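Workshop notebook, January
Prarnance, second draft, reading notes

Started just after 9 in the morning with a mug of tea and the whole printout of Prarnance on my lap, which was a mistake, it's heavy and I kept losing the back half down the side of the chair. Next time I read in chunks.

Chapter one first. I still love the ferry opening (I know, I know, I said this last time too) but it takes an age to get moving. The chapter is 3517 words and Sarkar doesn't open her mouth until the ferry has docked. She's the best thing in the book! I went through with a green pen and marked every sentence that is only there to tell us about the weather, and there's a lot of green. I haven't cut any of it yet. Habibur Marikar thinks the weather is the point because the magic runs on it, and he may be right, but then let Sarkar be the one noticing it. 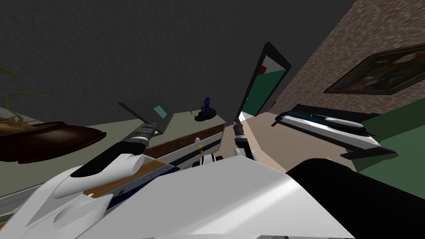
Tried the docking scene two ways before lunch. Version A keeps it in the narrator's voice and just moves it up. Version B hands it to Sarkar, first person, grumpy, seasick. B is so much more fun to read out loud - I got right through it without wanting to skip. The trouble is that if she gets a first-person chapter here she needs more of them later, and at the moment the next obvious place is page 93, right before they find the well. That's a long gap. Readers will forget she ever talked to us.

So either she gets three short chapters spread over the first half, or she goes back to third person and I stop whining. Leaning toward the three chapters. I've stuck yellow flags where they might go, and please don't move them, whoever borrows the printout next.

Smaller things from the same read:

Mesine is a river on the map and a town in chapter six. Pick one. I'd keep the river.

The Ulteo (the council of spell keepers) is sometimes "the Ulteo" and sometimes plain "Ulteo." I started a tally and got bored. Going with "the" everywhere, will fix with search and then read through by eye, as last time the search also changed the title page.

The horse disappears after the bridge. I don't mind the horse disappearing but somebody in the book should.

"Shimmering" is banned from now on. Also "orbs" for eyes, which crept back in while I wasn't looking.

The kiss. Hmm. It's well written and it comes out of nowhere. Habibur wrote "who are these people" in the margin and I laughed so hard I had to put the pen down. Could it wait until after the well? They've had one proper conversation by then at least.

I reread the ending after lunch, out of order, just to see if it holds up when you come at it cold. It mostly does! The spell breaking is great, the speech after it goes on too long, and the last page is lovely and I wouldn't touch a word.

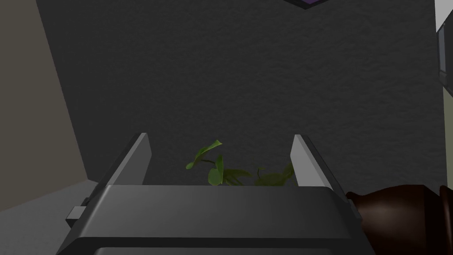
For the next session

Type up version B cleanly so we can both read it without squinting at my handwriting. Have Habibur read Sarkar's part and me the ferryman, then swap.

Sketch the well chapter from her side, one page only, no polishing.

Redraw the map with Mesine as a river all the way to the coast. The old one has a coffee ring where the capital should be anyway.

Ask the teen reading group if they'd rather have chapter titles or just numbers. I like titles. Habibur says they give away the twist in chapter eleven, and with the title we've got there at the moment, yes, they do.

Green pen is running out.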